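**Nollach, 컨베이어 셀 정비 서비스 '나렌(Naren)' 6월부터 시작합니다**

안녕하세요, Nollach에서 현장 정비를 맡고 있는 솔베이그 쇠데를룬드입니다. 보도자료라고 하면 보통 딱딱하게 쓰던데 저는 그런 걸 잘 못 써서 그냥 말하듯이 적을게요. 기자님들, 고쳐 쓰셔도 됩니다!

저희가 6월부터 소형 컨베이어와 로봇 팔이 한 작업대에 같이 올라가는 셀을 대상으로 방문 정비를 시작합니다. 서비스 이름은 Naren이고요. 첫 고객은 Drumholm의 교육용 셀인데, 제가 지난달에 꼬박 붙어 있었던 곳이라 그 얘기를 좀 하려고 합니다.

Drumholm에서 처음 받은 연락은 "벨트가 가끔 멈칫해요" 딱 한 줄이었어요. 이런 연락이 제일 반갑고 또 제일 무섭습니다(가끔이라는 말이요). 가서 보니 구동부 타이밍 벨트 장력이 느슨했고, 풀리 두 개의 정렬도 살짝 틀어져 있더라고요. 장력을 다시 잡고 60분 연속으로 돌려 보니 멈칫하는 게 없어졌습니다. 커피도 한 잔 못 마시고 벨트만 쳐다봤네요.

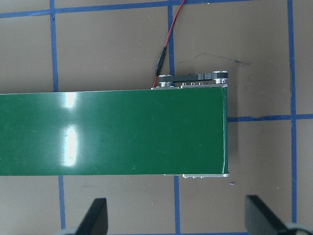

**글·현장 정비: 솔베이그 쇠데를룬드(Solveig Söderlund) | Nollach 현장지원팀**

구동부가 측면 프레임 위로 드러나 있는 구조는 정비하는 사람한테 정말 고맙습니다. 검은 타이밍 벨트랑 양쪽 풀리가 바로 보이니까 커버부터 뜯을 일이 없거든요. 대신 먼지가 잘 앉아요. 그래서 Naren 점검표에는 풀리 홈 청소가 맨 앞에 있습니다. 마른 붓으로 털고, 벨트 이빨을 손으로 한 바퀴 돌려 가며 확인하고, 그다음에 프레임 나사를 봅니다. 전원은 당연히 빼 놓고요!

빨강·검정 전원선도 은근히 말썽입니다. 중간에 커넥터가 들어가면 분리하기는 편한데, 선이 당겨진 채로 오래 쓰면 접촉이 나빠질 수 있어요. 저는 커넥터를 살살 흔들어 보면서 모터 소리를 듣습니다. 장비 없이도 꽤 잘 잡혀요. 이 점검만은 전원을 켜고 하는 거라 손은 벨트에서 멀리 두셔야 합니다.

작업대에 붙인 파란 테이프 격자는 컨베이어를 들어냈다가 제자리에 놓을 때 기준으로 씁니다. 위치가 조금만 밀려도 로봇이 물건 집는 지점이 달라지니까, 저희는 분해하기 전에 벨트 끝과 테이프 선 사이 거리를 재서 적어 둡니다. 다시 조립한 다음에는 그리퍼 손가락을 벌린 상태로 벨트 옆까지 천천히 내려서 닿는 데가 없는지 봐요. 이걸 건너뛰었다가 손가락 끝을 갈아 끼운 적이 있어서(네, 제가요) 이제는 꼭 합니다.

Drumholm에서 셀을 관리하는 잉빌드 헤들룬드 씨는 이렇게 말해 주셨어요. "멈칫할 때마다 프로그램만 들여다보고 있었는데 벨트 장력이었다니 좀 허탈했어요. 이제 점검표를 작업대 옆에 붙여 놨습니다."

Naren 기본 점검 항목은 27개이고, 방문 한 번에 셀 한 대를 봅니다. 정기 계약을 하시면 가동 400시간마다 찾아가고요, 타이밍 벨트 같은 소모품은 그 자리에서 바꿔 드립니다. 신청은 Nollach 현장지원팀으로 해 주세요. 증상을 적으실 때는 언제 멈추는지, 그때 벨트 위에 뭐가 있었는지도 같이 써 주시면 제가 공구를 훨씬 덜 들고 갑니다.

취재 문의: Nollach 홍보 담당 스텔란 할보르센(Stellan Halvorsen)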